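Workshop notebook, natural dye bench
Wednesday, July 3, 2019
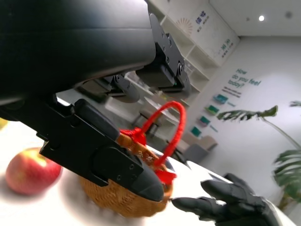 Wicker basket, golden tan. Close to the shade I want from the weld.

Pot 3 is the one! Wustus wool, alum mordant, weld from the Lokham plot, and it came out a yellow so clean I carried the skein to the window twice to make sure (then a third time to show Noeline, who was on the phone and waved me off, then hung up and came over anyway).

Numbers before I forget. Dry wool 1222 g, all of it scoured Monday night. Dried weld 1000 g, chopped, soaked overnight in rainwater. Alum 179 g, dissolved hot and let down with cool water before the wool went in. That's a bit under 15 percent on weight of fiber, which is what Noeline Doolan has been telling me to try since January. I kept going up to 20 and getting a sticky hand on the yarn. She was right and I've told her so.

Pinch of chalk in the dye bath this time. The color jumped as soon as it went in, from weak tea to proper lemon. I love that moment, I could watch it all day.

Held the bath at a low steam for an hour, lid half on. Thermometer on the small burner is reading high again, so I went by feel and by the look of the surface. No simmer at any point. Pot 2 did simmer while I was rinsing the mordant bucket and it's gone brownish, still pretty, more of a straw. Will keep it for the Carrilho blanket, where the border wants something quieter.

Exhaust bath from pot 3 is still strong. Threw in a 127 g skein of the gray Wesis yarn with no plan at all and got a soft moss, almost green! Need to try that again with a real mordant and write it down properly. Label says gray but there's brown in the fleece, and I think that's doing half the work.

Rinse water ran clear on the third change. Skeins are on the rack in the shade, not the porch, after what the sun did to the madder samples.

To do:
Cut light-test strips from pots 2 and 3, half covered with card, south window.
More chalk.
Ask Lokham if they'll hold back the second cutting of weld, and whether we can have the stalks too.
Noeline wants to overdip one pot 3 skein in the indigo vat on Friday. Yes please. Vat needs feeding first, it smelled flat this morning and the bloom was thin.
New string for the tags, the old stuff bleeds red.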